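Recording cabinet demos by remote control

I put off teaching the arm by hand for ages, and then did the whole lot in a week of evenings! If you're starting in simulation like me, these steps should save you some swearing.

First, load your room and park the arm well above the table. Turn the speed right down (I use the slowest setting in Skilska and still feel rushed). Spend ten minutes just waving the gripper about before you record a thing.

Next, start a recording and bring the gripper in from above, fingers pointing down. Stop just short of the cabinet, take a breath and line up. I hold the wrist button while I do this so it only turns and doesn't drift.

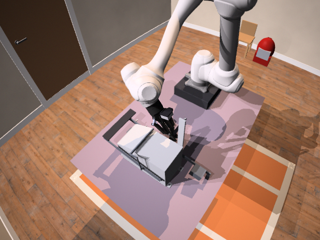

Hovering over the corner of the cabinet, fingers beside the upright post.

Now go in slowly and make one smooth move. If you fumble, bin that take and go again – I kept a few wobbly ones at first and Annick Millet had me delete the lot, quite rightly.

Save each take with its own number and move the cabinet a touch before the next. I stop at up to 600 steps per take, and after six good ones I put the kettle on.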